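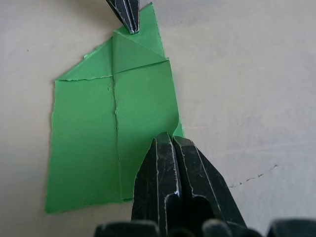
접힌 녹색 종이, 탁자 위

우르나흐 크리켓 경기장 시즌 전 안전점검표
점검일: 2025년 5월 3일
점검자: Urszula Sadowski
입회: Bianca Hodoroagă (Zadow 크리켓 클럽)
판정 기준: 적합 / 조건부 / 부적합

1. 피치 및 외야

1-1 피치 표면 균열, 들뜸: 적합
의견: 북측 크리스 부근에 미세 균열 있음. 롤러 작업 후 재확인 요함.

1-2 볼러 착지 구간 파임: 조건부
의견: 남측 착지 구간 되메움 부위가 주변보다 낮음. 점토 보충 후 다짐할 것. 완료 전까지 속구 연습 금지.

1-3 외야 스프링클러 덮개: 부적합
의견: 미드위킷 방향 덮개 1개 파손. 교체 전까지 해당 구역 사용 중지.

1-4 경계 로프 고정 상태: 적합
의견: 없음.

2. 사이트스크린

2-1 바퀴 잠금장치: 적합
2-2 하부 평형추: 조건부
의견: 동측 스크린 평형추 합계 139kg. 제조사 Katiyar 설명서의 최소값은 충족하나 고정 볼트 1개 풀림. 조임 후 서명란 기재.

3. 연습 네트

3-1 그물 찢김: 조건부
의견: 2번 레인 후면 하단 찢김. 임시 결속 상태이므로 경구 사용 불가.
3-2 지주 부식: 적합
3-3 볼링 머신 전원선 피복: 적합
의견: 누전차단기 시험 버튼 정상 동작. 장비 대장 번호 238.

4. 관람석 및 대피로

4-1 수용 인원 표지: 적합
의견: 표기 인원 1000명. 허가서와 일치.
4-2 서측 출구 개방 폭: 부적합
의견: Skestilow 음료 가판 자재가 통로에 적치되어 있음. 즉시 이동 요청, 점검 종료 시점까지 미조치.
4-3 난간 흔들림: 적합

5. 보호구 및 응급

5-1 대여용 헬멧 균열, 턱끈: 조건부
의견: 소형 2개 턱끈 버클 불량. 분리 보관함.
5-2 자동심장충격기 패드 유효기간: 적합
5-3 구급함 냉찜질팩: 조건부
의견: 재고 부족. 첫 홈경기 전 보충.

종합 판정: 조건부
부적합 항목(1-3, 4-2)은 조치 사진을 첨부하여 재점검을 신청할 것. 재점검 전 공식 경기 개최 불가. 연습은 3번 레인에 한해 허용함.

문서 번호 1668
재점검 예정: 5월 중, 일자 별도 통보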